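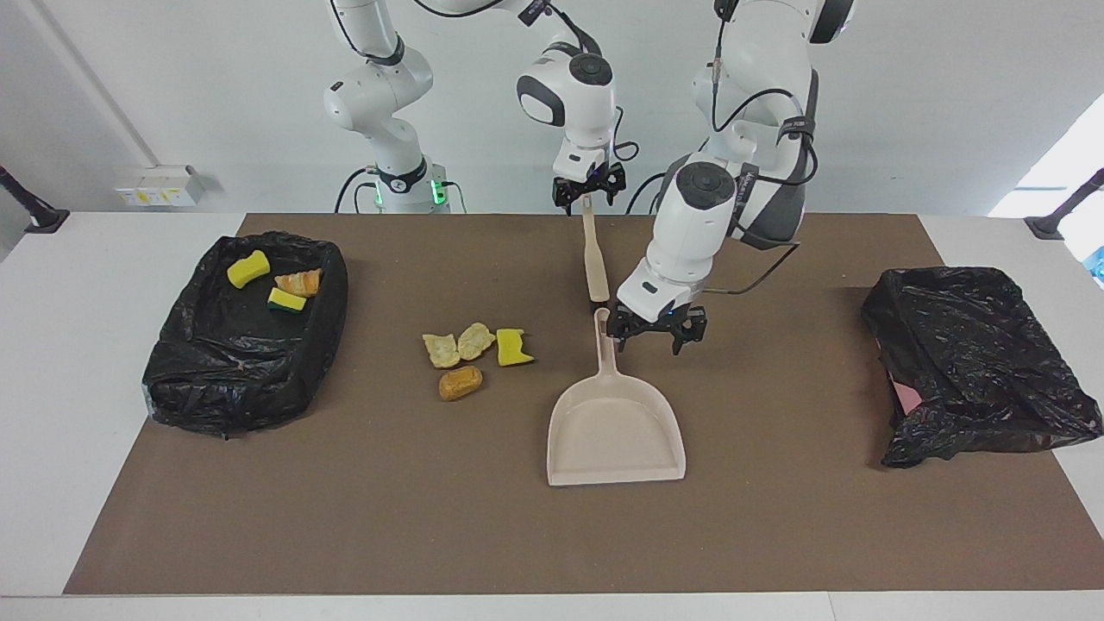
Worktable cleanliness checklist, Tarkarholm prep room, May round. Completed by Neelam Yadav, comments added by Kuldeep Khurana. Crumbs and scraps get brushed into the pan and go straight into the lined bin at the left end of the mat. Used sponges go in the same bin, like the yellow one near its back edge, and should never go back to the sink. Mark each line OK, FIX or N/A.

SECTION 1. TABLE AND MAT

1.1 Mat lies flat, no curled corners. OK
1.2 Mat covers the working part of the table. OK
1.3 No cuts or splits where food can collect. FIX
Comment (NY): One short split on the underside. Tape is not a repair. Replacement mat ordered from Grondov.
1.4 Table wiped under the mat as well as around it. OK
Comment (KK): Lift it, wipe, let the table dry, then put it back. Last round it went back down on a damp table and the smell took days to clear.

SECTION 2. BRUSH AND DUSTPAN

2.1 Table dustpan kept apart from the floor dustpan. OK
2.2 Pan emptied after each use, not left on a shelf with crumbs in it. OK
2.3 Front lip straight, no chips. OK
2.4 Handles clean along the full length. FIX
Comment (NY): The floor broom handle was greasy near the top. Washed while I was there. Please add it to the evening wipe.
2.5 Brushes washed in warm soapy water and hung up to dry. OK
Comment (KK): Hung up means on the hook. Two were standing on their bristles in the sink cupboard.

SECTION 3. SCRAPS AND SPONGES

3.1 Large pieces (bread, peel) picked up before brushing. OK
3.2 Sponges replaced on schedule. FIX
Comment (NY): The schedule sheet stops halfway through the month. I can't tell which sponges are new. Start a fresh sheet.
3.3 Torn-off bits of sponge removed from the work area. OK
Comment (KK): Check this one properly. A small piece with the green side up is easy to miss next to salad.
3.4 Spare sponges stored dry, in the closed box. OK
Comment (NY): 5 left. Reorder from Lu when it gets to 2.

SECTION 4. BINS AND BAGS

4.1 Bin lined before work starts. OK
4.2 Liner folded over the rim on all sides. OK
Comment (KK): Bunching is fine if the rim is covered. Gaps are what we mark down.
4.3 Bags tied and taken out before they are heavy. OK
4.4 Bag stock. OK
Comment (NY): Jadeo delivered a case of 1,000. Count on the shelf was 796. Keep the case off the floor.
4.5 Bin washed inside at the end of the day. FIX
Comment (NY): Sticky patch in one corner under the liner. Needs a scrub and a rinse.

SECTION 5. FOLLOW-UP

Items 1.3, 2.4, 3.2 and 4.5 are open. Kuldeep will look at 2.4 and 4.5 again at 4 p.m. tomorrow. The sponge sheet is with Neelam. Item 1.3 stays open until the new mat is down. Put the signed copy in the green folder by the door.

3 comments
2 shares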